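# Chapter 4: Where Is the Hand, and Where Does It Think It Is?

I run a robotics club on the top floor of a school with no lift, so for the first two years we carried everything up ourselves and broke a fair bit of it on the stairs. That's how I came to love simulation. You can't drop a simulated arm down the stairwell (Rodrigo Toledo, who was in my first group, would have found a way, but the rest of us couldn't).

By now you should have the Padov simulator running and the three warm-up tasks from Chapter 3 saved in your own folder. If the third one still gives you a joint limit warning, carry on anyway. We'll need that warning later in this chapter and you may as well have one handy.

In Chapter 3 we moved the arm by telling each joint what angle to take. That's fine for waving. It's a horrible way to pick something up! Try it with your own arm – reach for your pen, but decide on the shoulder angle first, then the elbow, then the wrist, and only then look to see where your fingers have got to. You'll be there all afternoon. What we want is to say "put the gripper over there, pointing down" and have the computer work out the joints. Going from joints to hand is called **forward kinematics**. Going from hand to joints is **inverse kinematics**, and it's the harder of the two by a long way.

## The task we'll be using

Every chapter from here to the end of Part Two uses the same practice room, which my club calls Marín after the street the school is on. There's a round table with a grey cloth over it, one arm on a stand beside it, and a handful of odds and ends on the cloth: a tool with a long wooden handle, a little Rubik's cube, a loop of yellow chain and one or two smaller things. Your job by the end of the chapter is to bring the gripper down to the tool, close on it, and lift it clear of the cloth without taking the chain along for the ride.
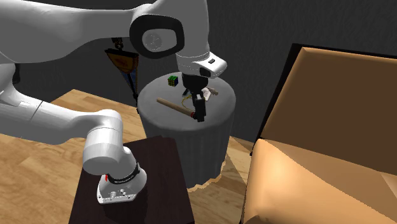

I chose a long-handled tool on purpose. My first version of this lesson used only the cube, and everybody got it working in one session and learned nearly nothing. A cube is very forgiving. Grab it a little off centre and it still comes up more or less level. A long tool has most of its weight at one end, so if you take hold in the wrong place it swings round and knocks into everything near it. Carmela Goicoechea's group managed to sweep their table clean four times running that way, and then wrote the best lab report I've ever marked, all of it about where the weight was.

So, before you type a single line, get a real hammer or a wooden spoon and balance it across one finger. Slide it along until it stays put. Now move your finger a thumb's width to one side and feel what happens. Write down what you felt in your notebook, in plain words. You'll want it when we get to torque in Section 4.5.

## Frames, and why we need more than one

When I say "the table is in front of me", you need to know which way I'm facing. A robot has the same trouble, only worse, as it has several places to measure from. Each of these is called a **frame**, and in this chapter we'll use three:

- the **world frame**, fixed to the floor of the room
- the **base frame**, fixed to the foot of the arm
- the **tool frame**, fixed between the fingertips

The world frame never moves. The base frame doesn't move either in our exercises, but it isn't in the same spot as the world frame, and forgetting that is the commonest mistake in the whole book. In our setup the base sits 500 mm above the floor. Leave that out and your gripper will calmly try to drive itself through the table.

The tool frame is the fun one. It travels with the hand, so "forward" for the tool might be "down" for the room. I tell my lot to imagine being very small and sitting between the fingers with a torch. Wherever the torch points, that's forward. Patricio Sepúlveda drew this on the whiteboard in my second year, helmet and all, and it stayed up until October.

There's a practical side to this. Some things are easy to say in one frame and a pain in another. "Go to the middle of the table" belongs in the world frame. "Come in another 69 mm along the way you're pointing" belongs in the tool frame. A good program hops between them, and most of Section 4.2 is me showing you how to hop without falling over.

## Opening the fingers first

This sounds too silly to need a heading, but it gets one. Open the gripper **before** you start coming down. If you open it at the bottom, the fingertips spread sideways as they go and shove away the very thing you wanted. The links on this sort of gripper swing as they move, too, so the tips don't travel in a perfectly straight line, and the hand takes up more room open than beginners expect.

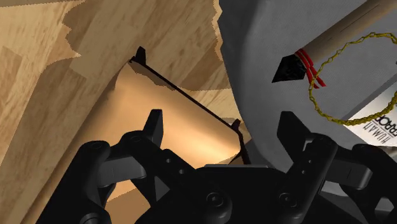 *Fig. 4.2. The gripper with its jaws spread wide. The red bands and the yellow chain lie close to the dark end of the tool.*

Think about where each finger will go on its way down as well as where it will end up. Fulgencio Figueroa once handed in a run where the final position was perfect to the millimetre and the path to it went straight through the chain. Full marks for the sums, I told him, and could he please do it again.

## Warm-up before Section 4.1

1. Load `marin_table` and set the step limit to 300.
2. Send the arm to its home position and print the tool position in the base frame. Then print it in the world frame.
3. Work out by hand what you'd have to add to the first to get the second. Check it on a second arm position of your own choosing.
4. Open the gripper fully and lower it 50 mm along the tool's forward direction. Note which world axis changed most.
5. Repeat step 4 with the wrist tilted a little, and note what's different.

Keep your printouts. We start Section 4.1 with the two positions from step 2, so have them open next to you when you turn the page.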